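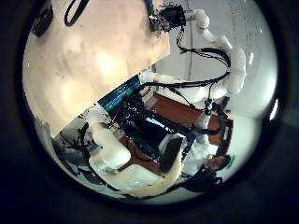

Search this site Go

Product trial: the Lenach two-arm kit

Print | E-mail this item

In July our group received the Lenach kit from Vendthorpe on a trial basis, and several members asked us to write down how it is going. The kit consists of two white arms, two wrist cameras with very wide lenses, and the Tirora software, which records what the arms do so that a task can be repeated later. Vendthorpe lends it for 20 days and you return it or you buy it.

Setting up took nearly 4 hours. The written guide is good for the arms but poor for the cables, and we had to telephone twice. Wenceslao Herrera at Vendthorpe was patient with us and sent a better drawing the same evening.

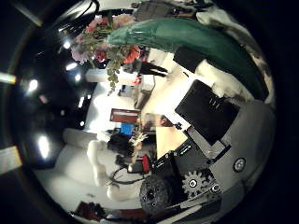
Our main interest was the wrist camera, as we had doubts about such a wide lens. It takes in a great deal at once. From one position it gave us the hand with its small toothed gear, the white tabletop, the flowers and even the lights in the ceiling. Straight lines become curved, of course, and a new operator needs some practice to judge distance. The software can flatten the picture, but we found this slow and turned it off. 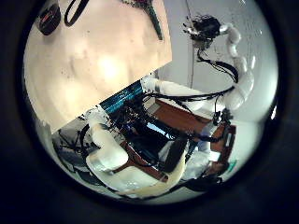
The arms and cabling, as the wrist camera shows them.

Cables are my one serious complaint. There are many of them, and they are all black, so it is hard to follow one from end to end. I would like Vendthorpe to add coloured labels. A label set is sold separately under the name Tanner, but at this price it should be in the box.

For the handling work we chose a vase, a shape with no flat side for the fingers. The grip force can be changed in small steps, and we advise members to begin at the lowest one.

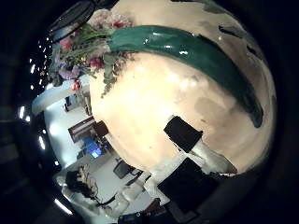 The menu for this is two levels down and easy to miss. Once you know where it is, you can save your own setting with a name and call it up again the next day.

Members who would like to try the kit before it goes back can write their name on the sheet by the door. Please read the safety page first.

2 comments | 294 shares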